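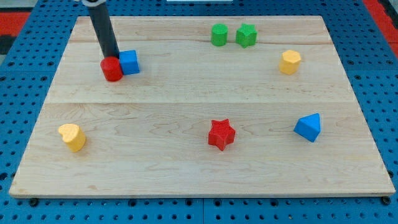 *Coloured shapes on a maple board.*

**Jemthorpe Primary – Parents' Forum**
Minutes of the March meeting, school library, 6.30 pm

**Present:** Head teacher (chair), deputy head, school business manager, class representatives for Reception to Year 6 except Year 4, Yannick Brunet (parent, minutes), area manager from Dalsgaard (items 3 and 4 only).
**Apologies:** Year 4 representative, kitchen supervisor.

**1. Minutes of the January meeting**

Agreed, with one correction. Under item 6 the minutes had the school "confirming" that the new lunch system would save time in the mornings. The Year 2 rep asked for this to read "expects", as no figures had been shown then and none have been shown now. The business manager had no objection. Changed.

**2. Matters arising**

*Lost property.* The rail by the hall door has gone up. Unnamed jumpers still make up most of it. Anything left at Easter goes to the second-hand uniform sale.

*Gate on the lane side.* The latch was reported in November, reported again in January, and is still being held with string. The deputy head has been told it is "in the system". The Year 5 rep asked which system. The deputy head will find out, and will ask for a date in writing this time.

*Coats at wet play.* No further complaints. Closed.

**3. Lunch ordering – first half term with Nerkico**

The main item. To recap for parents who missed the letter: since the start of January all school lunches have been ordered and paid for through the Nerkico app, which replaced the paper sheet and the envelope in the book bag. Food is still cooked on site by Dalsgaard. Orders have to be in by 8 am on the day.

The business manager gave a short report. The school has 290 pupils on roll. The parent survey sent out before half term had 88 replies, and she described the results as "broadly positive". The Year 2 rep asked what broadly meant. Most of those who replied had ticked "satisfied" or "fairly satisfied" for ease of payment. Fewer had done so for the menu, and fewer again for "my child received the meal I ordered", which several reps thought was the only question worth asking.

The Year 6 rep pointed out that the survey was sent through the app. A parent who can't get into the app is not going to tell anyone so by using the app. The business manager accepted this and said paper copies had been available from the office. Nobody round the table had known that. It was not in the newsletter.

Points raised by reps on behalf of their classes:

- **Reception:** children on the universal free meals still have to have an order placed, or they get the default jacket potato. Some parents took "free" to mean there was nothing to do. There has been a lot of jacket potato.
- **Year 1:** the app logs people out. It then asks for a code by email, and the code has been known to turn up after the 8 am cut-off.
- **Year 2:** families with children in different classes have to order separately for each child. There was a combined button in the demonstration last autumn. It is not in the version parents have.
- **Year 3:** no trouble for most, and some are glad to be rid of hunting for change. The rep wanted this minuted because she felt the meeting was getting one-sided. It is hereby minuted.
- **Year 5:** the minimum top-up is too high for anyone who only has a school lunch now and then. The money sits in the account.
- **Year 6:** what happens to that money when a child leaves in July?

On the last point, the business manager understood that balances are refunded on request. The Year 6 rep asked whether that meant on request to the school or to Nerkico, how long it takes, and whether there is a charge. The business manager did not know. The head said she was sure it would be straightforward. I record that a similar assurance was given about the log-in codes.

The head reminded the forum that the envelopes had problems too. Money went missing, sums were wrong, and the office lost a good part of each morning to counting coins. All of this is true and no one at the meeting asked to go back. What was asked for is some evidence that the office has got its mornings back. The business manager said it "feels quicker". She will keep a note of time spent on lunch queries for two weeks after Easter and bring it to the next meeting.

**4. Menu and portions**

The area manager from Dalsgaard had brought the summer menu, with copies to take away. Changes include a pasta dish on the meat-free day, fruit served cut up instead of whole, and the fish moved to earlier in the week.

The Year 5 rep said the older children are coming home hungry. The area manager said portions follow the national school food standards. The rep said she did not doubt it, and that they were still coming home hungry. After some back and forth it was established that bread is meant to be offered to every child at every meal. Children in Years 5 and 6, who eat last, report that it has often gone by the time they sit down. The area manager will speak to the kitchen and was asked to do so before the holiday.

The Year 1 rep asked about waste. The area manager said waste was down since the app came in, because the kitchen knows how many of each meal to cook. Asked by how much, he said "significantly". Asked if it was weighed, he said not at this site. It is weighed at the Odmont school, where they have had the same arrangement for longer. The forum would like to see the Odmont numbers. He thought that could be arranged, and was not certain who would need to agree to it.

Prices: a rise of 5p a meal from September was announced near the end of this item, while people were looking for the pasta dish on the menu. The Year 3 rep asked why it was not on the agenda. The area manager said it was in line with costs. The head said parents would be given proper notice in the summer term. The forum asked for the letter to say plainly what the new price will be and what the old one was, as the last letter managed to leave out both.

The area manager was thanked and left at 7.25 pm.

**5. Allergies**

Taken after the caterers had gone, though on reflection it would have been better with them in the room.

The deputy head went through the procedure. Allergy details are held by the school, entered into the app by the office, and printed by the kitchen each morning. A parent who changes the details in the app does not change the school's own record, and the other way round. The Year 2 rep asked what happens when the two disagree. The deputy head said the kitchen goes by the stricter one. Several reps asked where that was written down. It is not written down at present.

This was the one matter on which the whole meeting was of the same mind. There should be one list. Until there is, parents need to be told in clear words to inform the office as well as the app. The head agreed and will write to all families this month. She will also ask Nerkico whether the two records can be joined up. I asked that we see the reply itself and not a summary of it.

**6. Summer fair**

Brief, for want of time. Same field, same format. The Year 3 rep offered to run the book stall again. The bouncy castle firm has put its price up and the forum is undecided on whether to have one. The Year 6 rep thinks it loses money every year once the generator is counted. Last year's accounts to be looked at before anyone books anything.

**7. Any other business**

*Parking.* The usual. The deputy head will repeat the usual message. The Year 1 rep asked if repeating it had ever helped, and the answer was that it helps until the next wet morning.

*Year 4.* A second rep is wanted, so the class has cover when one can't come. Names to the office.

**Actions**

| Who | What | By |
|---|---|---|
| Head | Letter to families on allergy records | End of March |
| Head | Ask Nerkico about joining the records; share reply | Next meeting |
| Business manager | Refunds for leavers: who, how long, any charge | Next meeting |
| Business manager | Note of office time spent on lunch queries | Next meeting |
| Business manager | Paper survey forms, mentioned in the newsletter | April |
| Deputy head | Date for the lane gate, in writing | April |
| Dalsgaard | Bread for Years 5 and 6 | Before Easter |
| Dalsgaard | Odmont waste figures | Next meeting |
| Y. Brunet | Find last year's fair accounts | Next meeting |

Meeting closed 8.05 pm. Next meeting in May, same time, library again unless the hall is free.

Corrections to Yannick Brunet through the school office, please.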